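Lollby Parish Records: Transcription Dataset

README, last updated March 3, 2020

What is in this package

Transcribed entries from the baptism, marriage and burial registers of three neighboring parishes: Lollby, Priststead and Drunby. Each entry in the original books has been typed out as one row in a plain table. The package holds 2694 rows in all. Of these, 1403 come from Lollby, which has the longest unbroken run of books. The other two parishes make up the remainder.

The tables are meant for family historians, local history groups and anyone studying names, trades or causes of death in small farming places. You don't need special software. Any spreadsheet program will open them.

Files

baptisms.csv - one row per child
marriages.csv - one row per couple
burials.csv - one row per person buried
places.csv - farm and hamlet names, with the spellings found in the books
trades.csv - occupations as written, with a modern wording next to each
notes.txt - remarks on damaged pages and gaps

All files are saved as UTF-8 with commas between the fields. Text that has a comma in it is wrapped in double quotes. The first row of each table holds the column names.

Columns used in all three main tables

entry_id: a letter for the type of record, a letter for the parish and a running number. The number is never used again if a row is deleted.
parish: Lollby, Priststead or Drunby.
book: the register's number on the shelf list.
page: page number as penciled in the top corner. Where a book has no page numbers, we counted from the first written page.
date_written: the date exactly as the clerk put it down, including feast days.
date_std: the same date as year-month-day. Left blank when it can't be worked out.
surname, forename: as written.
surname_std: a single agreed spelling, for searching.
legibility: 1 for clear, 2 for partly guessed, 3 for mostly guessed.
remark: anything the clerk added in the margin.

Burials also have age and cause. Age is kept as text, as many infants are entered in days or weeks. Cause is blank in most of the older rows, and that matches the books.

How the transcription was done

Each page was typed twice, by two people working apart. The two versions were compared by script, and wherever they differed a third reader went back to the page and made a choice. Entries where the third reader was still unsure were marked with legibility 3. We kept the clerk's spelling, capitals and abbreviations in the columns marked "as written" and made no silent corrections there. Latin forenames were left in Latin.

Crossed-out entries are included with the word STRUCK at the start of the remark. A few of them turn up again further down the same page in corrected form, and both rows are kept.

Known problems

The first Drunby book got wet at some point and the lower third of many pages is stained. Expect a lot of 2s and 3s there.
Priststead has no marriages for a stretch in the middle of its second book. Pages have been cut out. Couples from those years may be found in the Lollby book.
Two Lollby clerks wrote their capital L and S almost the same way. If you can't find a surname under one letter, try the other.
Twins are entered as two rows, but older clerks sometimes wrote only one date for both.
places.csv is not complete. Field names have been left out.

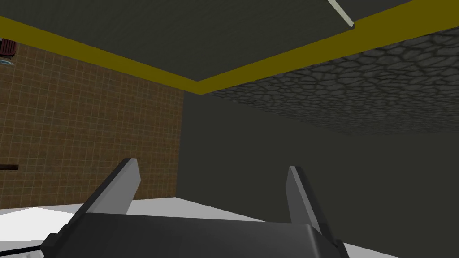 Quintero College - Department of Local and Family History

The department looks after the tables and answers questions about them. The register books themselves are not kept at the college and can't be ordered through us. Page scans are not part of this package either - permission covers the typed text only.

Changes in this version

Fixed 3 rows in burials.csv where the age had slipped into the cause column.
Added the STRUCK marker to marriages.csv. It was already in use in the other two tables.
Joined two spellings of the same farm in places.csv.
Changed line endings so the files open properly on older machines.

Reusing the data

You may copy, print and share the tables for study or private use. Please name the package and its date when you quote from it, and give the entry_id for single entries. If you publish a changed version, say what you changed. Selling the tables, alone or as part of a paid search site, needs written permission from the department.

Sending corrections

Send the entry_id, the column, what it says now and what you think it should say. If you have seen the original book, tell us that too. Corrections based only on a family tree are put in notes.txt and the row is left as it was. The next version is planned for May, and corrections that arrive after it has been prepared will wait for the one following.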